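Buscar en el sitio Introduzca su búsqueda Buscar

Informe de seguimiento del proyecto Wisemau: mesas de merienda

4/21/18 – Redacción: equipo de evaluación de Amaral

Este informe corresponde al segundo periodo de la ayuda concedida por Flostance a las mesas de merienda de Wisemau. El primero, entregado en noviembre, se aprobó con observaciones. La más repetida era que el texto sonaba más satisfecho de lo que permitían los datos. Hemos intentado corregirlo, quizá hasta el exceso contrario, y preferimos que el lector lo sepa antes de empezar.

Actividad realizada

La propuesta original preveía 30 sesiones de mesa en el periodo. Se han celebrado 18. La diferencia se explica en parte por el retraso en la entrega de los tableros encargados a Skistum, que llegaron con las patas de otra serie y hubo que devolver. El resto del retraso es nuestro: la programación de tardes se hizo contando con una sala que ya estaba comprometida dos veces por semana con el curso de costura. Lo supimos al ir a recoger las llaves.

Las sesiones que sí se hicieron siguieron el formato conocido. Se pone una mesa, se sacan dulces y productos de untar, cada cual prueba lo que quiere y se conversa sobre lo que se ha probado. Al final se rellena una ficha breve. La solicitud de ayuda llamaba a esto «espacio de intercambio sensorial y comunitario», expresión que no hemos sabido traducir a nada que se pueda medir. En la práctica es una merienda con fichas.

Sobre las fichas

Hemos recogido 652 fichas, cifra que el lector encontrará en la portada del anexo y que pedimos no citar suelta. Una misma persona puede rellenar varias en una tarde, una por producto, y hay quien lo hace con entusiasmo. El número dice que hubo papel y bolígrafos. De cuánta gente vino dice poco, y de si le sirvió de algo, menos todavía.

Quitadas las repetidas, las ilegibles y las que solo llevan el nombre del producto, queda un conjunto bastante más modesto. Unas 68 contienen un comentario que se puede usar: qué recordaba el sabor, con quién se había comido antes, si se volvería a comprar. Son las que se han transcrito. Algunas son muy buenas. Una describe con detalle una gelatina que se vendía a la salida de un colegio, y ocupa las dos caras y el margen.

La casilla «¿Ha conversado con alguien a quien no conocía?» está marcada que sí en la mayoría de las fichas transcritas. Sería tentador presentarlo como resultado. Pero la casilla estaba en la primera línea, la persona que repartía las fichas animaba a marcarla, y esa misma persona era a menudo el desconocido en cuestión. La hemos cambiado de sitio para el próximo periodo y hemos reescrito la pregunta.

Productos y gasto

El presupuesto de alimentación está casi agotado con poco más de la mitad de las sesiones hechas, y este es el punto que más nos preocupa. La miel se gasta despacio. Las gelatinas en vasito, en cambio, desaparecen en los primeros minutos y obligan a reponer a mitad de tarde en la tienda más cercana, que es también la más cara. El proveedor habitual ofrece mejor precio por caja, pero la caja mínima es demasiado grande para lo que podemos almacenar.

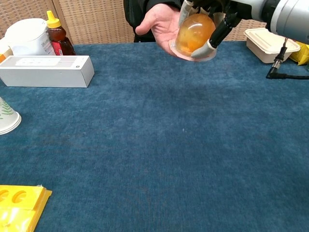
Con los envases hemos tenido otro problema, menor pero constante. Buena parte de los productos se pasa a recipientes sin marca para que la gente opine sobre el sabor y no sobre el fabricante. La idea es razonable y su ejecución, irregular: unas tardes se hace y otras se sirve todo tal como viene. Las opiniones de unas y otras sesiones están mezcladas en el anexo y no hay manera fiable de separarlas, porque la ficha no preguntaba por ello. No recomendamos sacar conclusiones de esa tabla, aunque figure en la memoria por exigencia de las bases.

La tela azul para cubrir las mesas fue una compra discutida. Es gruesa, queda bien y evita que resbalen los vasitos. También recoge cada miga y cada gota de miel, y en la lavandería del barrio no la aceptan por el peso. Se limpia a mano después de cada sesión, con resultados desiguales – el informe anterior la daba por «solución definitiva». Retiramos la expresión. Hay presupuesto para un hule y proponemos comprarlo.

Lo que pedimos y lo que no

No solicitamos ampliación de fondos. Pedimos que las sesiones pendientes puedan celebrarse en el periodo siguiente con el mismo importe, comprando por caja y guardando el género en el almacén que Amaral tiene cedido hasta el verano. Si la respuesta es negativa, se harán las que alcance a cubrir el remanente y se devolverá lo que sobre, que será poco.

Tampoco pedimos que se dé por cumplido el objetivo de «reforzar los vínculos vecinales». Puede que se esté cumpliendo. Hay personas que repiten y que llegan juntas cuando al principio llegaban por separado, pero eso lo sabemos de haber estado allí y no consta en ninguna ficha. Para el próximo periodo se ha previsto un registro de asistencia sencillo, con iniciales y fecha, que permitirá al menos saber quién vuelve.

Quedan pendientes de envío las facturas de los tableros, a la espera de que Skistum emita el abono por las patas devueltas.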